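Chapter 4
Fixings, Fastenings and Small Repairs

Most of us learn to mend things by accident. A hinge works loose, a drawer starts to stick, and before we quite know it we are on our knees with whatever was nearest to hand, muttering. My own first repair was to a kitchen chair from Jamwood, and I made such a mess of it that the poor thing leaned to the left for years afterwards (my mother kept it anyway, bless her, and put the telephone on it).

In this chapter we shall slow down a little and look at how two pieces of a thing are held together in the first place. Some joints are meant to come apart again and some are meant to stay put for good, and a great deal of trouble comes from muddling the two. You won't need a workshop, or a chest with 400 tools in it! A clear table and good light will take you a very long way.

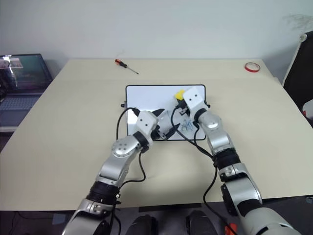 Figure 4.1 A screwdriver and a roll of red tape on a tabletop.

We begin with screws, as they are the friendliest of fastenings and forgive nearly everything except the wrong size of driver. After that come tapes and glues, and then we turn to the Wemero shelf, a simple flat-pack design that we shall put up, take down and mend over the rest of the chapter. Suleiman Bako, who taught evening classes for many years, kindly lent me his notes for that part, and I have left in his warnings about overtightening.

Before you read on, find something at home that wobbles, and keep it by you.

4.1 Why screws hold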